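3.2 Collecting the demonstrations

All demonstrations were recorded with a hand-held gripper at the Stadbridge site. The operator holds the tool and does the task as the robot would have to do it, with two fingers and one wrist. A camera on the gripper records the view past the fingers, and a second camera records from head height.

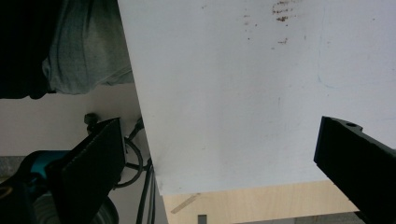
Each episode starts with a press of a button and ends when the operator lets go of the object. Nabila Hamdy and Eskil Dalen shared the recording, 27 sessions in all. We kept 1028 episodes out of 2000. Most of those dropped had gaps in the tracking, and a smaller share were stopped early by the operator.

The objects were 19 household items, among them bottles gripped at the neck (Fig. 4). Start positions on the board were drawn from a list before each session.

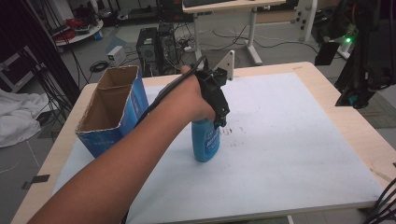
Figure 4. Bottle task, head view. The hand-held gripper is closed around the neck of a blue plastic bottle, with an open cardboard box on the same board.

Both streams were resampled to a common clock before training. Episodes from the same session were never split between the training and test sets.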